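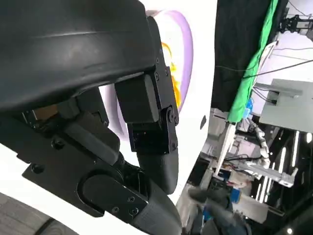 Black gripper, housing and articulated finger, close range.

Plusis Repayment Ledger
Manufacturer: Gemix, Eltstead
Page updated Feb 17, 2026

Plusis is a desktop program for college financial aid offices. It records student loan balances, accrues interest daily, and prints a repayment schedule for each borrower. Fixed, graduated, and income-based plans are supported. It does not disburse funds or report to credit bureaus.

Standard license: 2,000 active borrower records
Plan templates included: 14
Import formats: CSV, fixed-width text
Export formats: CSV, PDF
User roles: clerk, counselor, administrator

Each borrower record holds up to 22 separate loans. Loans can be grouped for a single monthly payment, with overpayments applied to the highest rate first or split by balance. The rule is set per borrower and is written to the audit log when changed. Closed records do not count toward the license limit.

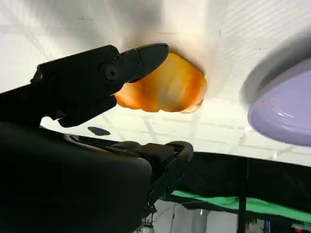

Gripper tips and orange translucent object.

Income-based plans require a threshold, a percentage, and a review month. The review month defaults to December. If no income figure is on file at review, the previous figure is carried forward and the record is flagged. A flagged record still produces a schedule, marked "provisional" in the header.
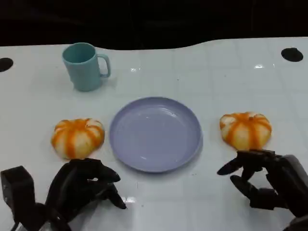 Schedules print in one of two layouts, Standard and Millet. Standard is black on white with no shading. Millet sets the column headings in a pale teal-blue, close to the mug on the white table, and separates the rows with faint light gray lines like those across the tabletop. Both layouts fit letter paper in portrait. Column order is fixed: due date, payment, interest, principal, balance.

Documentation: Deolinda Bettencourt
Licensing and record transfers: Valbona Đorđević

Upgrades from earlier versions keep existing record numbers. Back up the ledger file before installing.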